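Notas para a fala, versão de quinta à noite
Tema: arrumar o estoque de uma loja pequena antes de pensar em crescer
Encontro de lojistas, 12 de agosto de 2022, sala do fundo
Tempo: meia hora + perguntas (cortar a parte da etiqueta se atrasar)

ABERTURA

Bom dia, obrigado por virem numa sexta. Não começar pedindo desculpa pelo slide.

Perguntar logo: quem aqui já comprou uma coisa que já tinha? Esperar as mãos. Esperar de verdade, da outra vez falei por cima.

Contar a história das dobradiças. Loja da Fandunell, ferragens, balcão na frente, depósito atrás. Cliente pede dobradiça de 3 polegadas, balconista vai lá, não acha, diz que não tem. Dono encomenda. Chegam 300. Na hora de guardar aparece uma caixa fechada, mesma dobradiça, mesmo fornecedor, atrás das latas de tinta. Dinheiro parado duas vezes.

Pausa. Deixar rir.

Dizer com todas as letras: o problema da Fandunell era de prateleira. O sistema dizia que tinha. Ninguém acreditava no sistema porque já tinha errado antes.

PRIMEIRA PARTE: CONTAR

Contagem geral uma vez por ano não resolve. Fecha a loja, todo mundo cansado, conta errado, lança errado, passa o resto do ano desconfiando do número.

Contagem rotativa. Um corredor por semana. Segunda cedo, antes de abrir. Duas pessoas, uma conta, outra anota. Não trocar no meio do corredor!! (contar do dia em que trocaram e a prateleira dos parafusos foi contada duas vezes)

Número pra dar: na Zoteck eram 979 itens cadastrados. Desses, 500 não tinham saído nenhuma vez em doze meses. Repetir devagar. Mais da metade do cadastro parada.

Vão perguntar se jogaram fora. Não. Uma parte foi pra promoção de balcão, outra voltou pro fornecedor com crédito, o resto ficou numa estante separada com data. Passou a data, sai.

Se alguém falar em curva ABC: sim, é isso, mas eu evito o nome porque assusta. Três caixas de papelão. Sai todo dia, sai todo mês, sai quando Deus quer.

SEGUNDA PARTE: LUGAR FIXO

Cada coisa tem endereço. Corredor, estante, nível. Letra, número, número. B-4-2. Só isso. Não inventar código com data e cor e inicial do fornecedor, já vi, não dura um mês.

O que sai mais fica entre o joelho e o ombro. Pesado embaixo. Leve e raro em cima. Parece óbvio, ir olhar a loja de vocês depois e me contar.

Miudeza: recipiente separado por tipo. Se mistura, acabou, ninguém separa depois. Lugar de miudeza é pote, e pote tem endereço igual a estante.

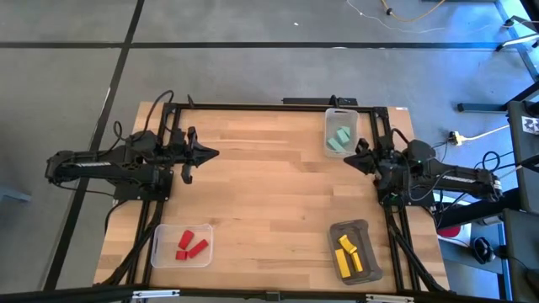

Leitura: 5 min

Bancada de separação. Precisa ter uma. Pode ser pequena. O pedido sai da estante, passa pela bancada, confere, vai pro balcão. Sem bancada o pessoal confere no chão ou no colo. Falar do dia do temporal na Farden, mercadoria no chão perto da porta, entrou água, perderam papelaria inteira de volta às aulas. Não demorar nessa, é triste e come tempo.

Regra da bancada: no fim do dia, vazia. O que ficou ali sem dono volta pro endereço. Se não tem endereço, aí está o problema de amanhã.

TERCEIRA PARTE: COMPRAR

Ponto de pedido. Fazer a conta no quadro, com caneta grossa, a fina não apareceu pra quem tava atrás.

Vende 10 por semana. Fornecedor demora duas semanas. Então quando tiver 20, pede. Mais uma folga de uma semana, 30. Pronto, ponto de pedido é 30. Perguntar se alguém se perdeu. Fazer de novo se precisar, com item deles.

Cuidado com o desconto por quantidade. Vendedor oferece 1.000 pelo preço de sei lá quanto. Perguntar sempre: em quantos meses isso sai? Se a resposta passa de seis, o desconto já era. Espaço custa. Dinheiro parado custa. Mofo custa.

Exemplo da Chávez, utilidades domésticas. Comprou pote de vidro em agosto pra vender no Natal. Ideia boa. Só que o depósito encheu e não coube o que vendia em setembro, e o cliente foi embora sem vassoura, sem balde, sem pano de chão. O pote vendeu bem. O trimestre foi ruim mesmo assim.

(se tiver gente de roupa na plateia: falar de grade de tamanho. Comprar grade fechada é comprar o PP que sobra. Negociar grade aberta, mesmo pagando um tiquinho a mais)

QUARTA PARTE: ETIQUETA (pular se atrasado)

Letra grande. Ler de um metro e meio. Preto no branco.
Etiqueta na estante e na caixa, as duas.
Fita crepe serve pra começar. Não esperar a impressora chegar pra arrumar.
Caneta que não apaga com álcool, testar antes, eu não testei.
Item novo só entra com etiqueta. Sem excessão.

GENTE

Importante e sempre deixo pro fim, hoje falar com calma.

Quem guarda tem que ajudar a escolher o lugar. Dono que arruma sozinho no domingo, na terça já tá tudo como antes. Na Zoteck foi a equipe do balcão que mandou mudar as lâmpadas de lugar, pediam isso fazia anos.

Quando o número não bate, não procurar culpado na hora. Procurar o caminho. Entrou certo? Foi lançado? Saiu como brinde? Amostra? Troca que não voltou? Quase sempre é troca.

Furto existe, sim, vão perguntar. Responder sem drama. Primeiro arruma, depois conta, aí dá pra saber o tamanho. Antes disso é palpite.

PRA FAZER NA SEGUNDA

Escolher um corredor só. O pior.
Tirar tudo, limpar, contar, devolver com endereço.
Anotar quanto tempo levou. Multiplicar pelos outros. Pronto, têm o cronograma.

Não comprar sistema novo ainda. Planilha aguenta. Item, endereço, quantidade, última contagem. Quatro colunas. Quem quiser a minha, deixa o e-mail na folha que tá na mesa do café.

PERGUNTAS

Prováveis: validade (primeiro que vence na frente, sempre), loja com dois endereços (uma planilha só, coluna a mais), estoque no marketplace (reservar quantidade separada, não vender o mesmo item duas vezes), consignado (prateleira própria, nunca junto com o resto).

Se perguntarem de imposto na devolução: contador. Não arriscar.

Lembrar de pegar o adaptador do projetor antes de sair.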